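Ticket 112 – Ernano desk mat, marks won't come off / mat creeping
Opened by: Laurinda Lobo
Product: Ernano desk mat, large, gray
Bought from: Cardoso online store
Priority: normal
Status: waiting on customer

20 Jul 2026, customer
Hi, second try at this, the form ate my first one. Got the big gray mat in January for the kids' building table. Two problems.

1. Light streaks and smudges all over it. Wiped it with a damp cloth, they're gone while it's wet, back again when it dries. Dish soap, same. Have not tried anything stronger, the leaflet says no solvents.

2. It creeps. Table is a light wood-grain top, smooth. By the end of an afternoon the mat has moved toward whoever is leaning on it. I put tape under the corners once, no good, peeled up and left a sticky line.

Order was 3 items, mat plus two of the white sorting boxes. Boxes are fine. Well – one question on those below.

Support (Pruvus help desk)
Thanks Laurinda. Can you send a photo from straight above, in normal daylight, with the mat where it usually sits? Leave a box on it if you like, helps us judge the size. Also which cleaner exactly.

Customer
Photo attached. Cleaner was plain dish soap, few drops in warm water. Wiped with a microfiber cloth, then a dry one.
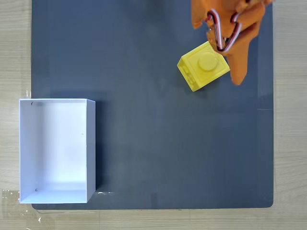
Attachment 1: mat on table, white box lower left, yellow brick upper right

Streaks show best if you zoom in, they're faint. Theres also a straight line near the right edge, halfway up, can't tell if it's a crease or a seam. Is it meant to have one?

Box question: there are two small dark marks inside, one by the upper left corner and one by the lower left. Holes or dirt? Don't mind either way, just want to know if small peices can get stuck in there.

Support
Got it, thanks. Steps to try, in order:
– Rinse with clear water, no soap. Soap film dries light on the matte finish.
– Dry flat, not hung over a chair.
– For the line: turn the mat over, books on top, leave 20 hours. If it's a crease it should relax. If not, tell us and we'll check it against the batch.
– For creeping: Dutelness grip strips, 70 cm, one along each long side. Clean off the old tape residue first.
Asking the box people re the marks.

Customer
Rinsed twice. Better on the left, right side still streaky. Books are on it now. Will order the strips tonight and report back on the line tomorrow.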